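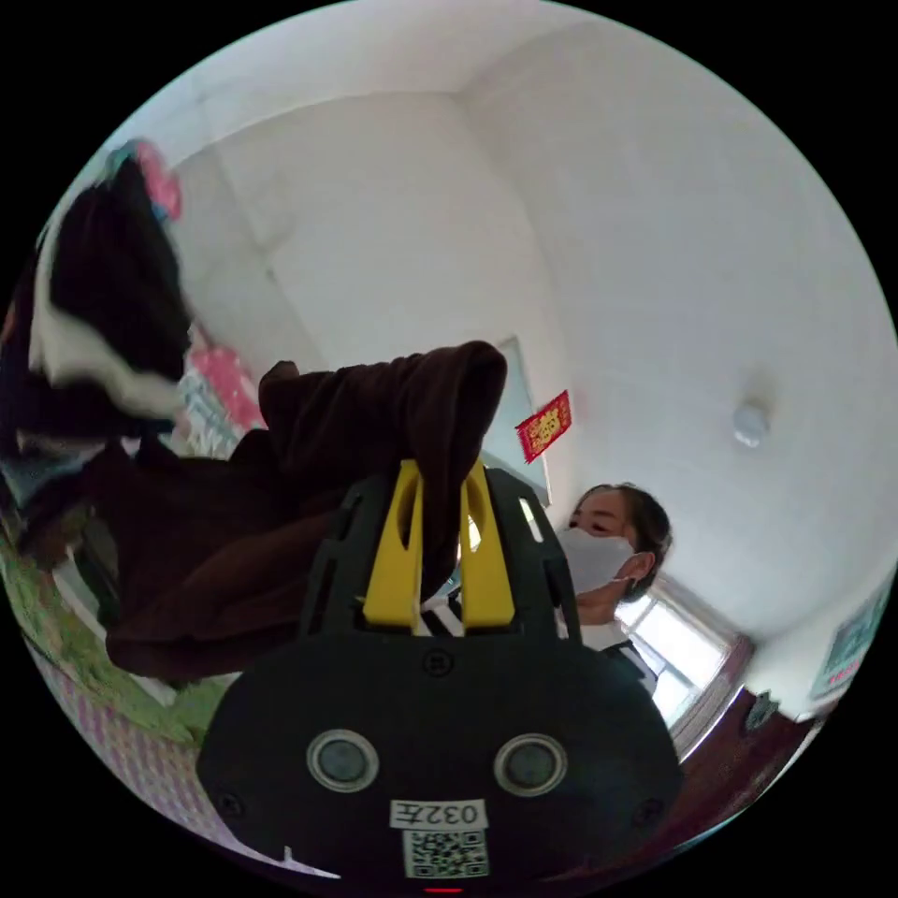 プリディア、古着回収の「たたまない袋」を発売　たたむ気力のない人を正面から支援

2020年2月5日
株式会社プリディア

衣料品の回収・再流通を手がける株式会社プリディア(Plidia)は、家庭で不要になった衣類をたたまずに入れて送れる回収袋「レネル(Renel)」の取り扱いを開始します。価格は1枚500円(税別、返送料込み)。オンラインストアのほか、島田商店街の直営店「ステイトン(Staton)島田」でも販売します。

■ 開発の背景

当社はこれまで、段ボール箱による古着の回収サービスを続けてまいりました。ご利用案内には「きれいにたたんでお入れください」と書いておりました。創業時に深く考えずに書いた一文です。

昨年、会員の皆さまにアンケートをお願いしたところ、1379名から回答をいただきました。「箱を取り寄せたが、まだ送っていない」と答えた方は42%。理由の第1位は「たたむのが面倒」、第2位は「箱の中に別の物を入れてしまった」でした。第2位については当社にできることが見当たらず、まずは第1位に取り組むことといたしました。

なお、お送りいただいた衣類は到着後すべて広げて検品しています。お客様が休日を使ってたたんだセーターは、当社に着いてすぐに広げられていたことになります。この場を借りてお詫び申し上げます。

■ 「レネル」の特長

・口が広い
開口部を大きくとり、上から押し込めるようにしました。冬物のコートも袖を整えずに入ります。試作品では口が広すぎて袋が自立せず、社内で「ただの布」と呼ばれていた時期がありますが、縁に芯を入れて解決しました。

・中身が見えない
生地は濃いグレーです。玄関に置いても、中に何年前の流行が入っているのかは外から分かりません。

・そのまま集荷に出せる
口ひもを締め、付属の伝票を差し込めば準備完了です。ガムテープを探す必要はありません。

・袋も再利用
届いた袋は点検と洗濯を経て、次のお客様にお届けします。縫製は修理を前提としており、持ち手だけの交換もできます。

■ 回収できるもの、できないもの

シャツ、ニット、ズボン、スカート、上着、子ども服、タオル、シーツを受け付けます。ボタンの取れたもの、毛玉のあるもの、買ってから一度も着ていないものも対象です。値札が付いたままでも理由はうかがいません。

布団、枕、靴、ぬれた衣類、ペットの寝床として使われていたものはお受けできません。ポケットの中身は事前にご確認ください。過去の回収品からはレシート、のど飴、家の鍵などが見つかっております。鍵はお返ししますが、のど飴はお返ししておりません。

■ 回収後の流れ

検品した衣類は、再販売できるもの、生地として使えるもの、繊維原料に戻すものに分けます。再販売品はステイトン島田の店頭に並びます。お客様がご自分の服を買い戻された例もあり、「感じのいい服だと思った」とのことでした。

生地として使えるものは、袋の補修布や店頭の敷物に加工します。左右のそろわない靴下の扱いは引き続き検討中です。

■ 代表コメント

代表取締役　佐々木勝(Masaru Sasaki)

「私は服の会社を経営していますが、たたむのは得意ではありません。自宅の椅子にはいつも何か掛かっており、家族はそれを椅子と呼ばなくなりました。レネルの試作品を持ち帰った日、椅子の上の物をそのまま袋に移したところ、久しぶりに座面が出てきました。座り心地は普通でした。

古着の再利用というと、立派な心がけが求められるように思われがちです。心がけのほうは当社で用意しますので、お客様には袋の口を締めるところまでお願いできればと考えています。」

■ 発売記念キャンペーン

ステイトン島田の店頭でレネルをお買い上げの先着100名様に、木製ハンガーを1本差し上げます。服を減らすための袋に服を掛ける道具を付けることには社内でも異論がありましたが、すでに発注済みでした。

5月には同店で衣替えの相談会を予定しています。「いつか着る」の「いつか」について、スタッフが一緒に考えます。参加は無料、たたみ方の講習はありません。

■ 商品概要

商品名：レネル
価格：500円(税別、返送料込み)
色：濃いグレー
付属品：口ひも、集荷伝票、説明書(1枚、片面)
販売場所：プリディア オンラインストア、ステイトン島田

■ 本件に関するお問い合わせ

株式会社プリディア　広報担当
お問い合わせはオンラインストア内の専用フォームより承ります。商品サンプルの貸し出しをご希望の報道関係者の方は、その旨をご記入ください。返却の際、袋に古着が入っていても差し支えありません。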